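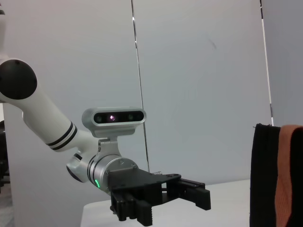
Gyu-bin Byun
Member and arm builder, Rindel Shared Workshop

Two Arms, One Bag: photos from our bench

I have wished for a long time to put some pictures of our build on the workshop pages, and the October open evening has finally made me do it. The project has the name Waten. It is a pair of robot arms on one table, and the task we chose for them is to take a cloth bag by the rim, open it, and keep it open so that something can be put inside. For a person it takes a second. For us it has taken most of our evenings since winter.

Our group has four people. Min-kyu Baek does the wiring and the power. Kyung-hwa Yeom writes the control program, and she also makes the rules about who may touch it. Bohdana Stasiv draws the finger parts and prints them. I do the mounting, the drilling and the calibration, and I keep the notebook from which I copy most of this page.

The wrist

On top of the wrist is the depth camera, on its short silver bracket, and under it the actuator with the black gripper in front. The bracket is the part I have made the most times. My first one was too long and it shook whenever the arm stopped, so the depth readings near the bag rim were jumping. I made it shorter, and then I found that I could not reach the screws with the hex key without taking off the gripper. The present one is version five. I can reach every screw now, though for one of them I must turn the wrist by hand first.

The fingers have ridges on the inner edges. Bohdana began with flat ones and a rubber sheet glued over them. They held a wooden block very well, but cloth was slipping out slowly, and the glue let go after some days. With the teeth the cloth stays. She made the teeth less sharp two times, after we noticed small marks on a borrowed shopping bag. We have bought a new one for the owner.

There is a wide gap when the jaws are apart, and we use nearly all of it. The rim of a soft bag does not stand where you expect it. If the jaws come in half closed, they push the rim away in place of going over it.

The bag

We tried paper bags, a bread bag, a laundry sack and several totes. The black tote with the orange strap became our standard one. It has enough body to stand on the table, but it is soft enough to fold in a new way each time, so the arms can't succeed only by repeating the same motion. The black colour also gives trouble to the depth camera, which loses points on dark cloth when the light is bad. Kyung-hwa says if it works with this bag then she will believe it.

The strap is its own problem. It likes to lie across the rim at the place where a finger should go. In the early program the gripper took strap and cloth together, and then the whole bag was turning when the arm pulled. Now the program looks first for the orange, and it chooses a place on the rim beside it. 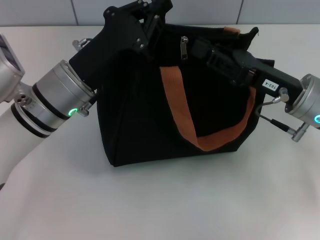
When both grippers have the rim, the next question is how hard they should pull. In the beginning we gave each arm a position and told it to go there. If the bag was a little narrower than we thought, the arms fought each other through the cloth, and we heard a noise from the stitching that I did not enjoy. Min-kyu proposed to read the motor current and stop at a limit. It is a simple method and it has saved us the price of many bags. The limit is set low at the start, then it is raised in small steps until the opening is wide enough.

We also learned to let one arm be the leader. The left one takes hold first and stays still. The right one comes after, and it is the only one that moves to make the opening bigger. When both moved together the bag walked across the table, and sometimes it lay down.

Cables

Visitors at the workshop ask always about the clever part, the program, so I want to write a little about cables. A cable at the wrist must be long enough for every turn, and short enough not to catch on the thing you are holding. We pulled one plug out in the middle of a run by having the loop 20 mm too short. Min-kyu replaced it and left a softer curve, and he now turns each wrist to both ends by hand before we switch on. Please do the same if you build something like ours. Do it with the power off.

We also put labels on the parts. A printed number looks a bit too serious for a hobby bench, but before the labels I once mounted a left gripper on the right side and spent a whole evening looking for a mistake in the program.

The notebook in short

Full attempts written down: 365.
Attempts where the bag was open and stayed open until we said stop: 215.
Money spent on our own parts, without the arms: 1470 dollars.
The limit we agreed at the beginning: 2000 dollars.

Most of the failures are from before the strap was handled properly. The arms themselves came to the workshop from a packaging firm, Feneo, which was clearing a storeroom. One had a bad brake, and Svenja Eichhorn from the machine room repaired it for us and would accept only a cake.

What we do next

We would like a third helper to put a thing in the bag. At the moment it is my hand, and I must stand behind the tape line and reach, so my throws are not very accurate. Bohdana wants to try one arm holding and the other arm filling, with a bag that stands better alone. Kyung-hwa wants first to close the zipper, and I think it is far too difficult, the pull is small and it hangs where it wants. We have not decided.

If you are a member and you want to come, we are at the long table at the back after 7 pm on project evenings. Bring a bag if you have a strange one. We would be glad of something in light canvas, also anything with stiff handles. The drawings of the bracket (version five, please do not use the older ones) and the finger files are in the Waten folder on the workshop computer, and paper copies are in the blue binder next to it. Questions about the printing should go to Bohdana, about the current limit to Min-kyu, and for the mounting you can ask me.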